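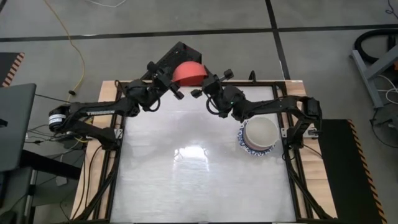 How deep should a soup bowl be if it also has to stack? Shallow enough that the rim below still carries the weight — for the Hoekstra shelf I stop at 70 mm.

2/ Foot ring matters more than wall thickness. A narrow foot drops into the bowl underneath and wedges. A wide one sits on the glaze and scratches it.

3/ Riet Declercq weighs everything before it goes in a cupboard. Her everyday bowl is 256 g. Her serving bowl is 685 g, and it lives at the bottom of the stack.
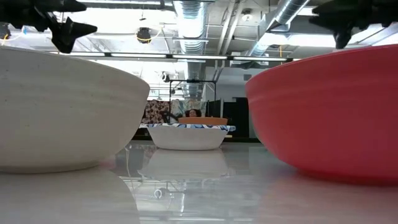 Off-white, red, and a small stack between them.

4/ Mixed sets: sort by base diameter first, color last. Put cloth between glazed pieces if they stay stacked past December.

5/ Shelf clearance is stack height plus 9 mm. Less than that and the top rim chips on the way out.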